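Ticket 687
Project: Cendau tabletop pick set
Component: recorder, gripper channel
Opened by: Kelechi Ekwueme
Status: Closed, follow-up filed
Priority: High
Last updated: June 30, 2024

Summary

Gripper state in recorded episodes lags the arm joint state. The lag varies between episodes. Policies trained on the affected data close the gripper late and push the object instead of grasping it.

Reported behavior

The nightly check flagged 44 episodes out of a batch of 700. In each one, the commanded gripper width and the measured gripper width disagree for longer than the limit set in the check. The arm joints look fine in all of them. The head camera looks fine in all of them. Only the gripper channel is late.

I replayed a flagged episode on the arm with the objects removed. The arm reached the grasp pose and started to lift before the fingers had finished closing. The operator's notes for the same episode say the grasp was clean, so the motion was good when it was recorded and the log is wrong.

Setup at time of fault

Arm on the right side of the gray cabinet, head camera on, all software on the Bustos release from the shared drive. Task list is the household set: can, sponge, chip bag. Objects are placed by hand before each episode according to the layout sheet. Teleop input through the Skukimico controller, wired. Recorder running on the same machine as the teleop node.

Step 1. Ruled out the check itself

Ran the nightly check against last December's reference batch. No flags. Ran it again with the limit tightened. Still no flags. The check has not changed since that batch was recorded, so I am treating the flags as real.

Step 2. Ruled out the object

First guess was the chip bag. It is soft, the fingers keep moving after contact, and measured width drifts away from commanded width for as long as the bag gives. That would look like lag if you only compared the two numbers.

Sorted the flagged episodes by target object. The can and the sponge are both in there, in the same proportion as in the full batch. The can is stiff enough that the drift explanation does not hold. Dropped this line.

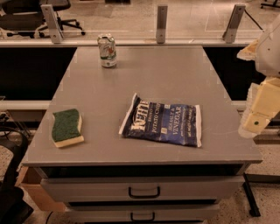
Step 3. Checked timestamps

Each channel is supposed to be stamped at the driver, when the reading comes in. Arm joints are. Camera frames are. Gripper readings are stamped when the recorder takes them off the queue, one hop later. When the queue is short the difference is too small to matter. When the queue backs up, the stamp slides.

This explains why the lag varies and why it is always in the same direction. It does not explain why the queue backs up in some episodes only.

Step 4. Found the load

Compared the start times of the flagged episodes with the machine's system log. Every one of them overlaps a transfer to Iltlow, our storage server. The transfer job compresses camera data on the recording machine before it sends anything. While it runs, the recorder gets less processor time and the gripper queue grows.

The job was meant to run after the last session. The schedule was edited to start it whenever the local disk passes a set fill level. With the longer episodes in the household set, the disk gets there in the middle of a session.

Step 5. Reproduced

Started a transfer by hand and recorded 2 episodes while it was running, one with the sponge and one with the can. Both flagged. Stopped the transfer, repeated the same layouts with the same operator. Neither flagged.

Also tried it with the camera stream turned off during the transfer. The lag was still there but much smaller. Most of the contention comes from compressing frames while new frames are being written.

Fix

a) Transfer job moved back to a fixed time after sessions end. The disk trigger is disabled.

b) Gripper driver patched to stamp at read time, same as the arm joints. The recorder now refuses any channel that arrives without a driver stamp and writes an error to the session log.

c) The recorder shows queue depth on the operator screen. If it passes the warning level during an episode, the episode is marked for review when it is saved.

Verification

Repeated Step 5 with the patched driver and a transfer running. Queue still grew, as expected, but gripper stamps lined up with the joint stamps and the nightly check passed. Replayed both new episodes on the arm. The fingers closed before the lift started in each.

Existing data

The flagged episodes are out of the training split. They have not been deleted. The original read time for the gripper is not stored anywhere, so they cannot be restamped exactly. It may be possible to estimate the shift from finger contact in the head camera view, but the fingers are often hidden behind the palm housing at the moment of contact and I would not trust the result for training.

Episodes below the flag limit may still carry a small shift if they were recorded near the start or end of a transfer. I widened the exclusion to cover any episode that overlaps a transfer window, flagged or not. The list is in the batch folder next to the layout sheets.

Comments

Reply from data review:
Can the excluded layouts be recorded again before the next training run? The chip bag placements near the right side of the table are thin without them.

Kelechi Ekwueme:
Yes. Use the same layout sheets and keep the original layout numbers so that the splits do not shift. Add a suffix to the episode name. Do not reuse the old names — the loader caches by name and will serve the old file.

Reply from data review:
Do we keep the failed grasps from the new recordings?

Kelechi Ekwueme:
Keep them, label them as failed, and let the loader filter. Only discard an episode if the recorder reports an error or the operator stops before the first approach.

Reply from operations:
Disk filled during the afternoon session now that the trigger is off. Recorder stopped with a write error. No episodes were lost except the one in progress.

Kelechi Ekwueme:
Added a free space check at session start. It will not open a session unless there is room for the full layout sheet. A larger disk has been requested in a separate ticket.

Follow-up

Move compression off the recording machine and onto Iltlow. Filed against the storage queue and linked here. Closing this ticket on the stamp fix.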